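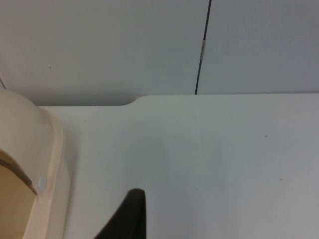
The white worktable and the gray wall panels behind it.

Minutes of the Workroom Meeting, January 10, 2023

Ulises Valderrama opened the meeting and thanked everyone for coming out in the cold. There were 8 of us, and a very nice coffee cake.

Table and panels. We had a long and friendly talk about the white table, which everyone likes for its size. Ulises would like the top wiped down after each session - there is a small dark dot on it and a faint smudge toward the right - and we agreed. The seam between the two panels was raised again. Duner has quoted $77 for a cover strip, and most of us felt the narrow gap could stay as it is for now. The little clip across it stays too.

Supplies. Colex paper towels are running low. Ulises will pick up two packs.

Sign-up sheet. Please write your name clearly, and do leave the table clear for the next group.

The meeting closed a little after 7, with leftover cake sent home with anyone who wanted it.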